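Reading time: 8 minutes

Service Robotics Practice, Unit 5: Sharing Space with Guests
Course handout, Rerik Training Center
Revised 30 July 2020

Last unit was all about what the arm can do. Now we get to my favorite part of the course, which is how to set up a place so that people and a robot can work in it together and everybody feels fine about it! The rules below come from our own house standard, the Droklow sheet, and you will use it for the front desk exercise in week 8.

1. Marking the space

Decide where the public stops before you power anything on. A belt barrier is the quickest way to do it – two posts and a strap and you have a line that people understand without reading a word. Place the line with the arm at full reach, fingers open, and then add the margin on your sheet. Students nearly always measure to the wrist and forget that the hand sticks out past it.

If the arm has to work close to the line, write that down in the plan and lower the speed limit for that part of the path. Look at where the fingers end up, too. A strap is soft and gives way, but a hooked strap can pull a post over.
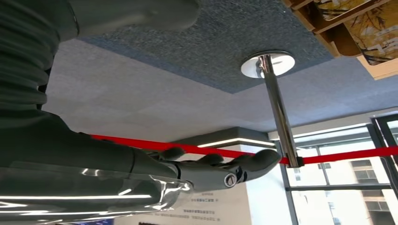

Fig. 1. Robot hand close to a red barrier belt and its chrome post.

Covers count as part of the robot. If you wrap a forearm or a hand in plastic film, check it at every joint for slack, and move each joint slowly through its whole range before the first run. Loose film can catch on things, and it can also hide a fastener you were supposed to inspect. I love a clean machine as much as anyone, but the film comes off for inspection every time.

2. The shared desk

Card handling is a great first task. The parts are light, the moves are short, and mistakes are easy to see. It also puts a person within arm's length, so the desk rules are strict:

– Give the person one side and the robot the other, and agree on which is which out loud.
– Keep cables on the desk flat and out of the robot's path.
– Set trays square to the desk and fully on it. An overhang of even a finger's width changes where the slots are.
– Loose cards go back in a slot or off the desk before the next cycle.
– The seated person must be able to push back from the desk freely. Check behind the chair!
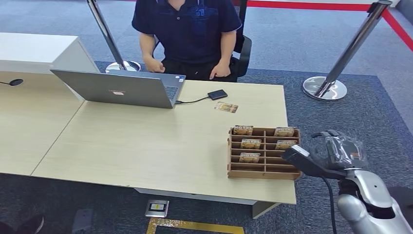

Fig. 2. Hotel card task, with the operator seated behind the laptop and the card tray at the corner.

Go through the list with Fig. 2 beside you and mark what you would fix before a run. I would start with the tray.

3. Floor marks and records

Tape marks show where things belong, so treat them like a drawing. If a mark is wrong, pull it up and lay a new one. Log each session on the Prasico form and keep it for 72 days. Bring a filled-in copy to the Sugiyama room for the exercise.

Comments (3)

deskside_k: Does the margin in section 1 include the film, or only the hand?

rowan258: Film included, it's in the second paragraph after the figure. "Covers count as part of the robot."

mtl_evening: Did the tray check on our setup in June and ours was over the edge as well. Great handout, thank you!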